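I made my grandmother's lentil soup 18 times last winter, and I still can't tell you what she did to it. I have her card. It says onions, lentils, bay leaf, "enough oil," and then a squiggle that my cousin reads as vinegar and I read as her giving up on writing things down!

So this May I'm asking all of you to raid your recipe boxes for our neighborhood cookbook. We're calling it Grundero, after the old street market, and we already have 97 recipes (a shocking number of them are for zucchini bread).

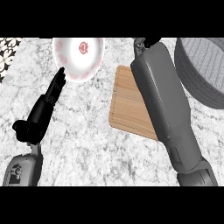 What I'd really love now is the stuff nobody thinks to send in – the Tuesday-night kind of food. Eggs and rice. The thing you do with leftover potatoes. If your measurements are in coffee cups or handfuls, leave them that way, and tell me which coffee cup.

Keep each recipe under 600 words, please. One of you sent me 1,922 on the subject of pickles, and I read every one of them with pleasure, but we do have to pay the printer.

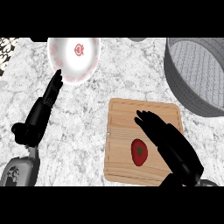
**Anastasia Koutsoukos**
*Newsletter Editor*

You can drop handwritten cards in the box by the register at Bakalis, or just reply to this email with a photo of the card. Stains are fine. I'll type everything up myself and send it back to you to check before it goes in. And if anybody out there knows what a squiggle after "enough oil" might mean, please write to me first.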